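Drument two-finger gripper vs Dradeck hand: mixed-pair trial kit

Price on application. Ships from December.
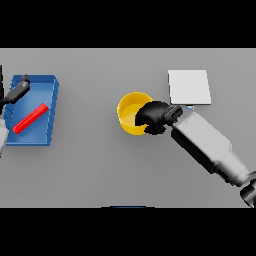
Most customers ask us for two of the same thing. It makes sense on paper: one driver, one box of spares, one manual to lose. Then they try picking up something thin with a hand the size of a winter mitten, and we get a phone call.

The mixed-pair kit puts a Drument gripper on the left arm and a Dradeck hand on the right, and lets you find out which one you should have ordered. You keep both for 12 weeks. We've sold enough of the wrong gripper to know that lending is cheaper than apologizing.

What's in the kit

Drument two-finger gripper, left mount
Dradeck multi-finger hand, right mount
Flurnen controller, dual channel, with a stop button you will press more than you expect
Simulation files for the full bench, including tray, bowl, pad and stick
Cables, plus one spare of the cable everybody crushes

Try it in simulation first

The bench loads in the Flurnen viewer with the stick in the blue tray. Move it, swap it, make it worse. Jolene Trevaskis in our support group ran 888 attempts on the stick before we'd let her write anything down, and her settings are saved as the default profile. The gripper likes to come at the tray from a steep angle. The hand can be talked into the same job, but it takes up a lot of room and has opinions about tray walls.

The bowl is the opposite story. Two fingers on a round rim will hold until you tilt it, and then you own a bowl on the floor. The hand wraps over the edge and mostly forgives a sloppy approach. If your work is bowls, cups and tubs, skip the kit and buy the hand.

Simulated contact is polite. Real contact is not. Expect to drop your closing speed when you move to hardware, and expect to blame the controller for a day or so before you do it.

Fit and mounting

Both tools use the Rezende wrist plate. Older arms need the adapter, part 2247, sold separately because our accounting department enjoys that sort of thing. Swap time is seven minutes with the right hex key and a whole afternoon without it.

Known grumbles

The hand is loud when closing fully. The gripper's fingertips pick up grey fluff and should be wiped. The viewer forgets your favourite camera angle every time you close it; Alby Wihongi has promised a fix and has stopped making eye contact.

Returns

Send back either tool, or both, in the original foam. Scuffed fingertips are fine. Tools that have been painted to match the lab colour are yours to keep, at full price.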